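The rules on the wall

Most of the rules at the Karov workshop fit on two sheets of paper. They are taped up next to the light switch, where everyone passes them on the way in, and they cover what a two-armed robot may and may not do when there is a circuit board in front of it.

Shahnaz Weerasinghe wrote the first version in March last year. It had 43 points and hardly anyone read to the end. The present one has far fewer, and each is a single sentence that can be checked by looking.

"I used to write things like 'take care with static'," she says. "What is anybody meant to do with that? Now it says where the wrist strap is clipped and who signs for it."

The first sheet deals with the bench before anything moves. The board must be in its tray, and the tray raised off the table so the fingers can come at its edges without scraping the surface. Grippers start open. Both arms must be clear of the board, and any wires attached to it must be noted on the job card, with their colours and the side they leave from. Loose wires are the thing Weerasinghe asks about first when she walks past a bench.

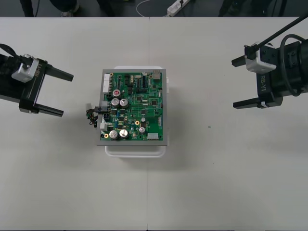 A board in its tray between two open grippers, with its wires still attached.

The second sheet is about movement. An arm may approach a board at no more than 300 millimetres a second, and must drop well below that for the last stretch. It may hold the tray but not the board. Tall parts, capacitors above all, are marked in the software as places the fingers may not go. If a person reaches over the bench, both arms stop, and they do not start again until someone presses the button. There is no automatic restart, and requests for one have been turned down twice.

None of this replaces the published safety standards for industrial robots, and Weerasinghe is firm on the point. The formal risk assessment sits in a folder in the office and runs to 280 pages with its appendices. The sheets on the wall are what the assessment comes to for a person standing at a bench on an ordinary morning.

Jabari Owino, who runs the evening shift, was doubtful at first. He had come from Rathnayake, a contract assembler where every change to a procedure took weeks to approve, and he expected the short version to leave gaps. It did leave some. The early sheets had no rule about what the table itself should look like, and small scraps were left lying near the work from one job to the next.

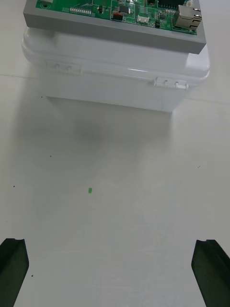

The rule he added asks for a wipe-down between jobs and a look across the surface from a low angle, where small bits show up more easily. Anything found goes into a labelled pot. If it could have come off a board, the board is checked before it goes on. Owino admits this is the rule most often skipped, and he has moved the cloths closer to the benches, which has helped a little.

Cameras on the wrists have made another argument harder to settle. Karov keeps the recordings from them for a fortnight. Clakia, a customer that sends in boards for trial handling, would like them kept for a year. Weerasinghe would prefer to keep only the jobs where something was dropped or stopped — she says long archives are rarely opened, and people's hands and voices end up in them. For now the fortnight stands, and Clakia can ask for a copy within that time.

A third sheet is being drafted for the Onora line, which will handle boards with batteries fitted. Owino wants it kept to one side of paper. Weerasinghe has so far filled both sides and is taking points out again. The draft will be tried at one bench before it goes up beside the others.

Contact the editors | Subscriptions | © 2025 All rights reserved | Back to top

We use cookies to remember your settings and to count visits to our pages. By continuing to read you agree to this. Accept | Manage choices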